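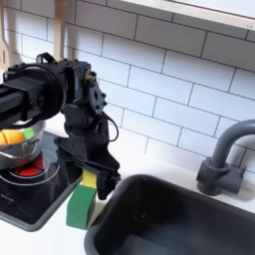 Borrow, play, bring it back

25 Aug 2022

The queue starts before the doors open. There are pushchairs along the railings, a boy hugging a wooden garage that is nearly as wide as he is, and a grandmother with a bag of stacking cups that she has washed twice. It is toy library morning in Grarkby, and I have rarely seen so many people so cheerful about giving things back.

I grew up without one of these places, and I am making up for it now. Over the past year I have visited every toy library I could reach by train or bus, and I've come away from each one wanting to tell strangers about it. The idea is so simple! You join, you choose, you take the toy home, and a few weeks later you swap it for something else. Children get the thrill of a new toy again and again, and the living room floor stays more or less visible.

Grarkby's library lives in the old Furnival shoe shop on the high street. They kept the shelves, which were built for boxes and turn out to be the perfect depth for jigsaws. There are 200 members and more than 1,000 toys, from cloth books and rattles up to a marble run that comes in its own suitcase. Bigger things go home on a sack truck, or in one case I watched with great admiration, balanced across a double buggy with a baby asleep underneath.

What surprised me most was how seriously the children take it. A four-year-old will stand in front of the shelves for a quarter of an hour, pick up a xylophone, put it down, go round again and come back to it. In a shop she'd be hurried along, or told no. In the library she can get it wrong – if the xylophone is a dud, it goes back. I saw one little girl march up to the desk and announce that her farm set had been "quite boring, thank you", and everyone agreed to find her something better.

The parents are having a good time too. They compare notes on which puzzles have all their pieces and which dolls are worth the wait. There's a list pinned by the till for the most popular things, and the train set has had a long line of names under it since July.

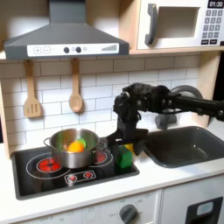 Does it cost a lot to join?

Most toy libraries charge a small yearly fee, with a little extra for the largest toys, and many let families pay less or nothing if money is tight. At Grarkby it is £16 a year, and you can have 2 toys out at once.

That modest sum goes on glue, batteries and an astonishing quantity of string bags. Every toy has its own bag and a card listing the parts, and each one is checked when it comes in. Lost pieces are forgiven quickly. There is a jar of spare wheels, a drawer of odd jigsaw bits waiting to be reunited with their pictures, and a biscuit tin marked "mystery" that I could have spent the whole morning with.

Cleaning is the big job. Plastic bricks go in a mesh sack and through the dishwasher, dressing-up clothes are machine washed, and painted wood gets a wipe with a damp cloth and is then stood on end to dry. Soft toys are the hardest to lend, and some libraries won't stock them at all. Grarkby has just the one, an enormous knitted whale, and he has a fortnight off between visits.

Over in Drumen the library is on wheels. An old mobile bank goes round the villages with its counter taken out and low racks put in, stopping in pub car parks and once a month beside the duck pond. It's a squeeze in there with more than three families, so people wait on the steps and swap toys among themselves before anything has been signed in. The record cards must be a nightmare, but I loved every minute.

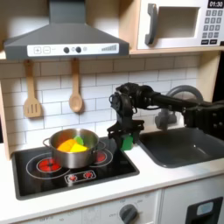
Clendum does things differently again. Its toy library shares a building with the ordinary one, so a child can take out a book about diggers and a digger to go with it, all on the same card. They've put thought into toys for children with disabilities as well, with chunky switches, bright lights and boards that can be used lying down. These can be painfully expensive to buy, and a child may not take to them, so being able to try one at home for a few weeks is a wonderful thing.

If you fancy finding one near you, ask at the main library or the children's centre first, because plenty of toy libraries have no website and are open only a morning or so a week. Take a big bag and proof of your address. Let your child do the choosing, even if it's the drum – and it may well be the drum. In Grarkby they lend out two of them, and both were on loan the day I went.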